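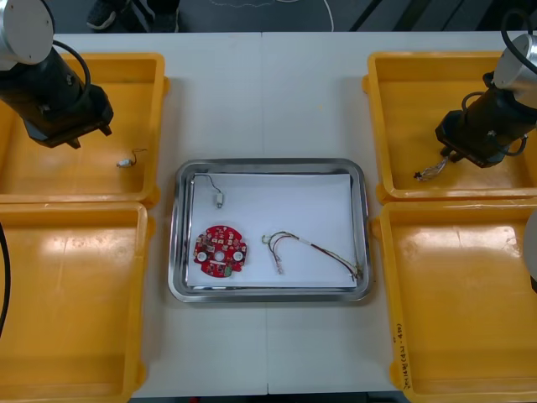 Let people buy one bolt

The hardware store in Drokdale stopped selling loose fasteners in February. The drawers went out and a wall of sealed packs came in. I needed 2 bolts to fix a garden gate, and I came home with a box of 22. The other 20 are in a coffee can in my basement, where they will probably stay until I move.

I think this is a bad way to sell things, and I think stores should reconsider it. 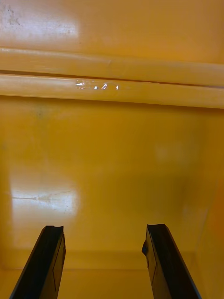 Teresa Lindqvist
Contributing Writer, Home and Money

The case for packs is easy to understand. A pack has a bar code. It can be counted at a glance and hung on a hook, and the clerk at the register doesn't have to know a metric thread from a standard one. Loose parts get dropped in the wrong drawer. Customers write the wrong number on the little paper bag, and some write a lower price on purpose. A store manager looking at all that would be tempted to clear it out, and I don't blame anyone for being tempted.

But the trouble doesn't go away when the drawers do. It goes home with the customer. I pay for parts I will never use, and I store them. When I need a slightly different size next year, I buy another full box. Multiply that by every basement in town and there is a lot of good steel sitting in cans.

There is also the matter of getting the right part. With open drawers, I could bring in the old bolt and hold it against a new one. I could try the nut on it. A sealed pack asks me to trust the label and my own measuring, and my measuring is not very good. Last spring I made three trips for a single faucet washer.

Jurlow, the family store over in Mogensen, still sells by the piece. It has 300 drawers along the back wall, each with a sample wired to the front. A gate bolt costs more there than it would in a box, piece for piece, and I am glad to pay it. I also tend to leave with paint or a furnace filter I had put off buying, so the drawers are doing some work for the store too.

The chain that runs the Drokdale store, Curard, doesn't have to bring back everything. A short rack with the 8 most common bolt sizes, plus nuts and washers to match, would cover a good share of small repairs. Charge a little extra per piece to pay for the sorting. Keep the boxes for contractors and anyone building a deck.

My gate closes now. I would still like to have bought two bolts.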